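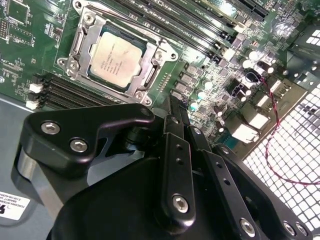 Server board with an Intel processor in its socket, retention frame open.

Server bench technician, part time – Costigan

Every hardware ad promises "exciting challenges." We doubt you'll find many here. You'll be taking processors out of used servers, wiping off dust, checking sockets under a lamp and writing down what you find. Then the next one.

We'd like someone who distrusts labels. Sellers tell us their boards are "fully tested" and we've stopped believing it. If you think a listing is wrong, say so before the board goes back on the shelf.

Certificates don't impress us much. Two years of real bench work would, and so would an honest account of the last socket you bent.

20 hours a week, starting in November. Shifts begin at noon. You need to lift 37 pounds without help – server chassis are heavier than they look. No remote work, whatever the job boards may say.

Write to Zulmira Loureiro at the Costigan front desk. Half a page is plenty, and please leave out the word "passionate."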